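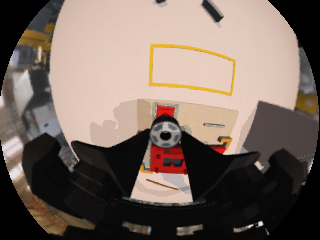

Vinholm will begin shipping Trileo, a water-based line marking for benches, counters and packing tables, in October. Trileo is made for work surfaces and is applied as a thin outline, leaving the space inside the line uncoated. A yellow rectangle on a pale pink tabletop, for example, marks out a set-down area while the surface inside it keeps the same pink as the rest of the table. The outline can be drawn to any proportion, and the product is supplied in 41 colors so that a line can be matched to, or kept distinct from, the surface under it.

Trileo replaces Vinholm's earlier tape system, which remains on sale until current stock runs out. Customers of the tape system reported two recurring faults: lifting at the corners and a raised edge that collected dust. The new marking is laid down with a refillable hand applicator and a straight guide. It dries to a flat film. Drying time depends on room temperature and air flow, and a table is given in the data sheet.

In bench tests at the Vinholm laboratory, lines were wiped with a damp cotton pad under a fixed load. After 3000 wipes the line width had changed by less than 2 percent on sealed wood, powder-coated steel and melamine. Results on unsealed wood were less even, and Vinholm does not recommend the product for that use. The dried film should not be exposed to surface temperatures above 70 °C. It is not approved for direct contact with food.

Lines are removed with Trileo Lift, a mild alkaline gel sold separately. The gel is spread along the line, left in place for the time stated on the label and wiped off with a cloth. Older lines may need a second application. Strong solvents are not required and may damage the surface below — customers should test a hidden area first if the finish is unknown.

The applicator was developed with Lemaire, which also makes the nibs. Three nib widths are available at launch. The nibs are not interchangeable with those of the earlier Lemaire marker series, although the cap and grip are the same. A wider nib for shipping counters is in development, with no release date set.

Trileo was tried out before launch at the Fulau mail order warehouse, where packing tables are shared between shifts and the layout changes with the season. Staff there used one color for incoming goods and another for finished parcels. Following their comments, Vinholm shortened the guide and added a stop at each end, which makes square corners easier to draw. The color names on the cartridges were also moved from the base to the side.

Starter sets contain an applicator, one guide, three nibs and two cartridges in colors chosen by the customer. Refill cartridges are sold singly or by the box. Unopened cartridges should be stored upright and protected from frost.

Data sheets, color cards and sample lines on test panels can be requested from the Vinholm sales office. Trade customers with an existing account will receive the color card with their next delivery.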